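4.3 Recording two-handed sorting episodes

Read section 4.2 first if the grippers have not been calibrated since they were last charged. The steps below cover the fruit-and-plate task used in the Kosau policy comparison. Other table tasks follow the same order with a different object list.

1. Put both hand-held grippers on the dock and start the Drodon recorder. Wait for two green status lines.

2. Lay a printed cloth on the table. Plain cloths gave the tracker too few features in our November runs, and 13 episodes had to be dropped for drift.

3. Place the round plate within reach of both hands and put the produce on it. Mix sizes and colors. Small citrus and chestnut-type items are the hard cases, so include at least one of each.

4. Open both grippers fully and hold them over the plate for the start pose. The jaws should be clear of the fruit.
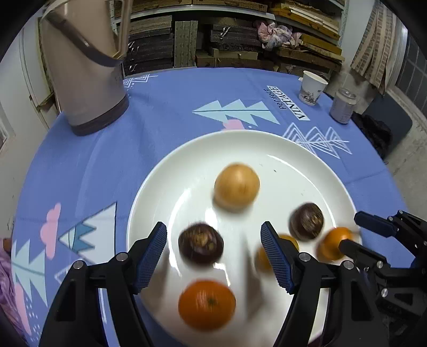 5. Press the left trigger once to begin. Move at a normal working speed. Short bursts of blur are acceptable, but the tracker loses position if you swing the wrist hard.

6. Pick up one item at a time. The second gripper may steady the plate or hold back a neighboring item.

7. End with both jaws open and press the left trigger again.

Note: Leave other things on the table where they are. The policy trained on 275 episodes with everyday clutter did better on new tables than the one trained on 600 episodes with a bare table – see Mesfin Gudeta's results in Appendix B.

Caution: Keep fingers off the jaw linkages while the gripper is closing. The pivots can pinch.

Caution: Do not wipe the pads with solvent. Use a damp cloth.

8. Check the episode in the Mnguni viewer before starting the next one. Reject it if either track shows a gap. Rejected episodes keep their number, so expect breaks in the sequence.

Stop at 199 episodes per session and re-dock both grippers. Questions about rejected tracks go to Gaetano Fiore.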